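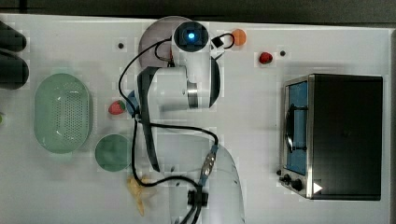 Posted by sekura_sprout in Kitchen & Table, 7:45 pm

Okay, I'm so happy with these colors! Pale green colander, round green plate, dark gray plate, all on the white table, and then that strawberry with its leafy top – it makes me want summer in December. I've been putting together a play kitchen corner and I think this is my palette. Would you add a third plate or leave it?

lobo_lane
Love the colander! The oval shape is so much nicer than the round one I've got. Leave the plates alone, two is plenty.

dumance
Disagree, sorry. The dark gray is too heavy next to that soft green. I'd swap it for cream and let the strawberry and the little orange ball do the work.

lobo_lane
But the gray is what makes the red pop! Cream on a white table just disappears.

horkico77
Team gray here. Only worry is the holes in the colander – mine are a pain to scrub once real berries have been in it. I soak it for 5 minutes and go at it with an old toothbrush.

sekura_sprout
Toothbrush, yes, stealing that! Gray stays for now. Dumance, I do have a cream bowl in the cupboard, so I'll try it next to the green and report back.

dumance
Fair enough, post it when you do!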